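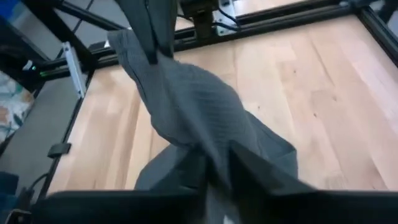

2/ ok so dish towels. moved into the Skevari St place in December and somehow own 13 of them, every one smells like a wet dog by day two

3/ asked my neighbor Yulan what she does. No fabric softener. ever. it coats the fibers and then they just push water around the plate

4/ waffle weave dries faster than terry. I was a terry person my whole life, feeling a bit betrayed

5/ her routine: hot wash, half the usual detergent, cup of white vinegar in the rinse. NOT with bleach, please, do not mix those two

6/ hang them spread out. mine were bunched over the oven handle, all 4 on top of each other. no air getting in teh middle

7/ new ones need a few washes before they soak up anything. gave mine 3 and the wine glasses still came out streaky. going again tonight

8/ somebody asked about paper towels. we were spending around $300 a year. on paper. for a two person apartment

9/ Xinyi says boil them in a stock pot w/ baking soda. tried it, water went the color of tea, kitchen smelled awful, towels smell like nothing now. so yes do that but open a window

10/ greasy ones go in a seperate load. learned that from a t-shirt I liked

11/ gotta run, dryer's buzzing. will get to the sponge questions later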